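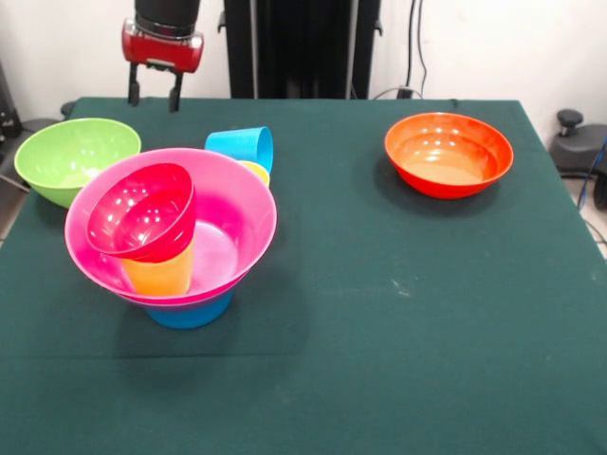 I'd been trying to get into one of the open afternoons at the Cendham lab for ages, and last Tuesday I finally made it! My friend Jeanie forwarded me the sign-up link (thank you, Jeanie Farquharson, I owe you lunch) and I grabbed a spot before I'd even checked whether I could get off work. I could, barely.

If you don't know Cendham, it's out past the Puvmont exit, in one of those long low buildings where every door looks like the delivery door. I walked past the right one twice. There were 13 of us in my group, including two teenagers who asked much better questions than the adults did, and a man who mostly wanted to talk about his own 3D printer.

Our guide was Zinhle Visser, who runs the tabletop part of the lab. She started by telling us to lower our expectations, which made me like her right away. No backflips, no dancing. The job her team is working on is clearing up dishes. Plastic bowls and cups on a green cloth, the kind of thing you'd hand a toddler, in every color they could find. The robot has to get them sorted into neat stacks, and the team makes life hard for it by starting with a pile. A bowl sitting on an upturned cup, a cup standing in the bowl, a smaller bowl tipped on top of that. One cup on its side with another one hiding behind it. I have opened my own dishwasher to worse.

I got a place right up by the table, and I can report that the gripper is a lovely shiny red, with two skinny black fingers. I wanted to shake hands with it. We were asked very politely to stay behind the tape.

Then they ran it, and oh my goodness, it is slow. I mean that fondly. The arm came down, stopped, seemed to think about its life choices, shifted over a tiny bit, and closed on the rim of a bowl. The whole room went quiet. When it lifted the bowl clear, one of the teenagers clapped, and then we all clapped, and I felt a bit silly and kept clapping anyway.

The second try didn't go so well. It went for a cup lying down, pinched the edge, and sent it rolling off the table and under a chair. Prasert Chuensuk, who was at the computer, just got up and fetched it like he'd done it all week. He told me later that he had — they'd done 219 runs on that one arrangement and he'd crawled under the furniture for plenty of them. He also said cups on their sides are the worst, worse than anything stacked, and that small bowls sitting inside big ones come next. The fingers have to get around a rim without bumping whatever is touching it.

I asked what I thought was a dumb question, which was why they don't just sweep everything flat first and pick things up one by one. Zinhle said one of their earlier versions figured out something close to that by itself. It would shove the pile until it fell over! It worked pretty well with plastic. They made it stop, since the whole idea is to end up somewhere with real plates.

After that we got eight minutes each with the practice controls, where you steer the arm yourself. I was terrible. Really, truly terrible. You'd think picking up a bowl would be the easy part of anybody's day, but I couldn't tell how far away the fingers were, and I closed them on thin air four times in a row. Heather Crichton, who was helping people at the controls, told me to watch the shadow on the cloth and forget about the bowl, and on my next go I got one! I held it up for so long that she had to remind me to put it down.

There was coffee afterward, and a table of leaflets from Emurano, who I gather help pay for the place. I took one for my nephew. I also had a nice chat with one of the teenagers' moms about whether either of us would let one of these loose in our kitchens. She said yes, tomorrow. I said maybe, if it stuck to the plastic and I was allowed to watch.

If you want to go, the next open afternoon should be in December, and the sign-up goes fast. Wear a sweater, it's chilly in there. Parking is free on the side street but not in the front lot, and the bus stop is closer than it looks on the map. And if you get a turn at the controls, remember what Heather said about the shadow.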